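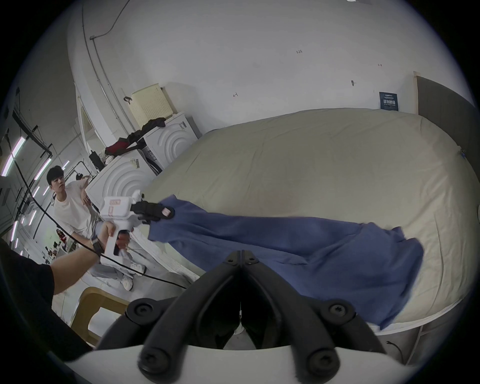 *Category: Animal communication claims · Networking history*

**Listidside** was a project that tried to let captive parrots call one another over ordinary home internet connections. It ran for two winters from the town of Cirdale and was led by Lakmal Chowdhury, a network engineer with no training in animal behavior. Supporters have described it as the first working "social network" for birds. The evidence for that label is thin, and most of it comes from the project's own newsletter.

## Background

Chowdhury began with a simple idea: a bird that lives alone might use a screen to reach another bird if the controls were easy enough. Each household got a tablet, a perch switch and a small program called Doucet, which placed a video call when the switch was pressed. Households were recruited through a bird owners' mailing list, and owners chose for themselves whether to join. No one compared these birds with birds that had no tablet.

## Claims

The newsletter reported 448 calls "started by birds" across 9 households. It did not say how a call started on purpose was told apart from one started by a parrot landing on the switch. Owners kept the logs by hand, and the surviving copies mix calls placed by birds with calls placed by people who wanted to show a visitor how the system worked.

A second claim was that certain birds had "favorites" and called them again and again. Doucet listed contacts in a fixed order, and the top contact was the one dialed by a single press. The bird most often called a favorite was also first on the list. Later accounts of the project usually leave this out.

The newsletter also spoke of birds "learning words from each other." Two cases were given, both from owners' memories, and neither was recorded.

## Criticism

Sumathi Naidu, who wrote the only lengthy review of the project, obtained logs for 48 calls and went through them against the saved audio. She found that most of the sound came from people in the room, and that several owners praised or fed the bird as soon as the call connected. In her view the birds may have learned that pressing the switch brought a treat – a result already well known and much less exciting.

Chowdhury replied that the review looked at too few calls. He did not release the rest. A promised paper was listed as "in preparation" for as long as the project's site stayed up.

## Later history

The Doucet software was passed to Dodomard, a maker of pet cameras, which dropped the perch switch and kept the calling feature for owners. The company's early sales pages still spoke of pets "staying in touch." The wording was removed one October without comment.

Listidside is sometimes cited in popular articles on an internet for animals, often next to far more careful work with apes and dolphins. Those articles tend to repeat the call total – the logs behind it have never been published in full.

## See also

- Operant conditioning
- Talking birds
- Video calling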